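Rivisus Packing Room – Interim Report to the Lukasow Fund
Reporting period ending in February

Work under the grant continued at the Arruda site, where the two-arm station is now being taught to move jars between the bench and the serving trays used for gift orders. The station runs one shift a day, beginning on Monday afternoons after the weekly stock check. Staff on the hand-packing line have kept their normal hours throughout.

Of the 22 employees in the packing room, 18 have completed the first training module, which covers safe approach, stopping the arms and resetting the work surface. The remaining four are on the night shift and will be trained in the next period. Two packers have moved to station operator posts at a higher pay grade. No position has been removed, and the agreement with staff on this point remains in force.

Results are mixed. Plain jars of one size are handled reliably, at about 90 an hour. Jars with smooth metal lids are still dropped too often, and the operators have asked for softer finger pads – a request we support and have costed within the existing budget. Staff also report less wrist strain, although the sick leave records do not yet cover a long enough period to confirm this.

The Zuvendale site has asked to send its supervisors for a visit. We propose to wait until the new pads have been in use for 20 working days.

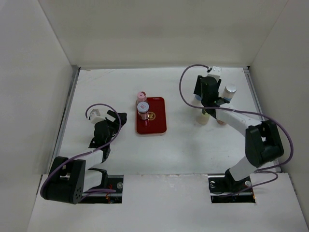
The remaining equipment funds will be held until that trial is complete, and a revised spending schedule will accompany the next report.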